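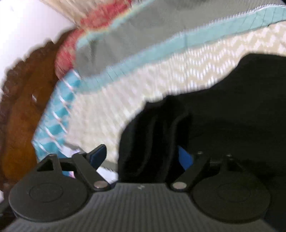

How often should you wash a patterned blanket that lives on the sofa?

Every couple of months, more if people eat under it.

Posted by kajtoft, Dec 20, 2021

Couple of months? Mine gets done in May, when it's warm enough to dry outside, and the rest of the year it's on its honour.

deisy_h
Remind me not to sit down at yours, Kaj. I do ours every 2 weeks at 40.

kajtoft
And what colour is it now?

deisy_h
Paler. Cleaner, too.

Huguette B
Every fortnight is far too much for anything with a pattern. Shake it out of a window, air it over a door, wash it when it smells. Fold it with the pattern inwards if it sits in the sun, or you get one faded stripe and have to pretend you bought it like that.

taner44
I've folded mine pattern inwards for 4 years. Lovely pattern, I'm told.

deisy_h
Airing doesn't shift toast crumbs, Huguette.

Huguette B
No, that's what the window is for.

kajtoft
We're on the ground floor. The neighbour's cat gets the crumbs.

wilmer_s
Does anyone wash theirs inside out? Asking before I think too hard about how blankets work.

taner44
Let us know how you get on, Wilmer.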